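Table (furniture)

From my household encyclopedia, letter T. Last gone over July 2021.

A table is a flat top held up off the floor by legs, a post or a pair of ends, and I've wanted to write this entry ever since I finished "Stool" and got carried away. Most people own at least one and couldn't tell you the names of its parts, so let's start there.

The top is the top. The boards that run around underneath it, just in from the edge, are called the apron (some people say skirt, and my grandmother said rail). The apron joins the legs together and keeps the top from sagging. If there are bars lower down between the legs, those are stretchers, and they're wonderful for resting your feet on and terrible for sweeping around.

Kinds of table

The trestle table is one of the old ones. You lay boards across two stands, eat your dinner, then take the whole thing apart and stack it by the wall. The gateleg has legs that swing out like a gate to hold up folding leaves. I grew up with one and pinched my fingers in it more times than I'd like to admit! A pedestal table stands on one central post, so everybody has room for their knees, but lean hard on the rim and you may get a lapful of soup.

Then there's the worktable, which can be any of these as long as you don't mind what happens to it. I like a brown top for work.

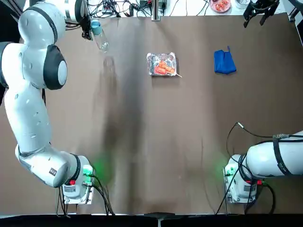
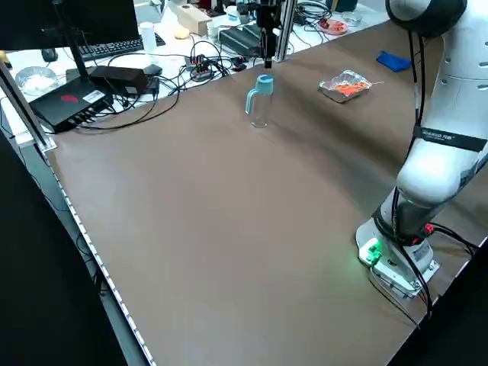
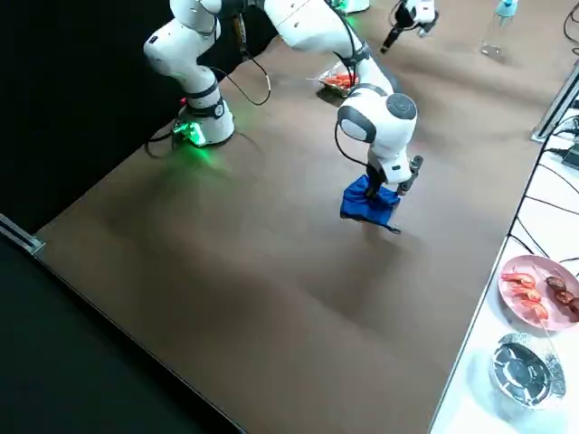 Brown tabletops, all three.

Reading time: 3 minutes

Height

A dining table usually comes in near 30 inches, and a kitchen counter stands higher, near 36. Chopping vegetables at dining height will make your back ache, which I learned over a very large batch of pickles. My friend Su-bin Tak is a good deal taller than I am and has her sewing table up on blocks. I can't reach anything on it without standing on my toes, and she won't hear a word against it.

Tops and finishes

Solid wood moves. It gets wider in damp weather and narrower in dry, and a good maker leaves room for that where the top meets the apron, often with little wooden buttons or slotted screws. If you screw it down tight all the way across, it may split. Mine did, one August, with a crack like a dropped plate.

Oil finishes are easy to patch and need doing again every so often. Varnish is tougher, but a deep scratch in it is a bigger job. Wax looks lovely and hates a hot mug. Roya Soltani wrote to me after the first version of this entry to say I'd been unfair to wax, and she's probably right — I had a ring on my desk at the time and was feeling sore about it.

Wobble

Check the floor first. Turn the table a little and see whether the wobble moves or goes away. If it stays with the same leg, look for a loose joint before you reach for the folded cardboard. Felt pads also wear down unevenly, so peel one off and compare it with its neighbor.

See also: Bench; Desk; Stool; Tablecloth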